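Durnwood Bench Notes

Keeping a Bible in Working Order: Storage, Cleaning and Small Repairs

By Emmett Mercado
Last revised Friday, August 2, 2024

These notes cover Bibles in ordinary use at home or in the pew, plus a few remarks on hymnals and commentaries. They do not cover anything printed before the Civil War or anything with hand-colored plates. Take those to a conservator.

Know the paper first

Most Bibles are printed on very thin paper with a mineral filler that keeps the type on one side from showing through on the other. It behaves differently from novel paper. It cockles with very little moisture, it tears along the grain with almost no force, and it takes a crease permanently. Test any adhesive or eraser on a blank leaf at the back before going near the text.

Shelving

Store small and medium Bibles upright with firm support on both sides. Large family Bibles go flat, no more than two to a stack. Leather covers should not touch a painted shelf; put a sheet of plain acid-free paper between them. Keep the shelf away from radiators, exterior walls and kitchen vents. A steady humidity is more important than a particular number on the gauge, but anything over 60 percent for weeks at a time will bring mold.

Zippered covers hold grit. Empty the cover and vacuum the seams twice a year. If the book has yapp edges (the soft overhanging kind), check that the zipper is not bending them back on themselves.

Breaking in a new binding

Set the book on its spine on a flat surface. Lower the front cover, then the back cover. Take down a few leaves at the front, then a few at the back, pressing lightly along the gutter, and continue until the two sides meet in the middle. In many editions the middle falls somewhere in the Psalms. A book that is always opened flat at Psalm 119 will eventually split there, and that is the most common spine break I see. Allow 20 minutes for the whole job. Gilt edges will crackle as the leaves separate. Fan them slowly and do not pick at them with a fingernail.

Surface dirt

Work dry. Use a soft brush first, from the gutter outward. Follow with a white vinyl eraser, in one direction only, holding the leaf down with two spread fingers close to the area being cleaned. Stop at the first sign of lifting ink. Red-letter editions need more care than black, and the red should be treated as soluble until shown otherwise. Clear the crumbs with the brush before turning the leaf.

Finger grease on the outer margins of the Gospels and the Epistles is normal and will not come out completely. Leave it.

Torn leaves

1. Lay a piece of silicone release paper under the leaf.
2. Align the tear. Torn edges usually have a bevel, and one side has to lie over the other in the right order or the lines of type will not meet.
3. Tear (do not cut) a strip of thin Japanese tissue, slightly longer than the damage.
4. Brush the strip with a thin coat of wheat starch paste or methyl cellulose. The consistency should be that of light cream.
5. Set the strip, cover with release paper and a blotter, and weight it overnight.
6. Trim any excess at the edge of the page.

Household tape is not a repair. It yellows, it creeps and the adhesive goes through to the next leaf. Old tape whose carrier has already let go can be lifted off. If it still holds, leave it in place.

Set out the work surface before mixing paste. A dark, non-reflective top makes thin white tissue much easier to find, and a smooth light-colored board laid on it gives a clean area for the leaf itself. The board should be larger than the open book by a hand's width on all sides.

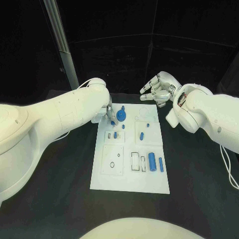 White board on a dark tabletop, with a blue gear-shaped disc.

Loose sections

If a whole gathering has come away but the sewing inside it is sound, it can be tipped back in. Run a narrow line of PVA down the folded edge, no wider than 1/16 inch. Slide the gathering in until the head lines up with its neighbors, close the book and weight it. Put waxed paper on either side of the gathering first. Check the sequence before gluing. Page numbers often restart at Matthew, so read the book headings as well. I have had a Bible on the bench with Titus glued in ahead of First Timothy, and it had evidently been that way for years.

If the thread is broken, the book needs resewing, and glue will only make that job harder for whoever does it.

Ribbon markers

Cut the frayed end at 45 degrees and seal it with a very small amount of PVA worked in with a toothpick. A flame also works on polyester, but keep it well away from the book. To replace a lost ribbon in a hollow-back binding, glue the new one to a strip of card stock, about the weight of an index card, and slide the strip down the hollow. The ribbon should run the full diagonal of the page plus two inches.

Leather and imitation leather

Wipe with a barely damp cotton cloth and let the cover dry open. Leather dressings are overused. If the cover is supple, it does not need any. Bonded leather and polyurethane covers cannot absorb dressing at all, and it will sit there and collect dust. Once a bonded cover starts flaking at the hinge there is no remedy short of recasing.

Notes and underlining

Use pencil, HB, kept blunt. Among inks, pigment types bleed through less than dye types on thin paper, and gel should be avoided. Dry wax highlighters are acceptable but will transfer to the facing page in a hot car.

Do not store pressed flowers, newspaper clippings or funeral cards between the leaves. The acid leaves a brown outline in a matter of years. Put them in a polyester sleeve and keep it with the book. Family register pages should be photographed before any other work is started.

Pew Bibles in quantity

Rungnapa Yensuk keeps the book repairs for the Pamcombe congregation, where there are 169 pew Bibles of a single printing. Her method is to pull one row at a time, sort by type of damage and do all the tears on one evening and all the hinges on another. A jar of paste lasts three days in the refrigerator, which sets the pace. She numbers each copy in pencil inside the back cover and logs the repair against the number. For any lot over 100 copies I would do the same.

Hinges on case-bound pew Bibles usually fail at the front first. A knitting needle dipped in PVA and rolled down the inside of the hollow will tighten a loose hinge. Press with the boards closed and the needle removed.

Supplies: soft brush, vinyl eraser, Japanese tissue, wheat starch, PVA, release paper, blotters, bone folder, two clean bricks wrapped in cloth.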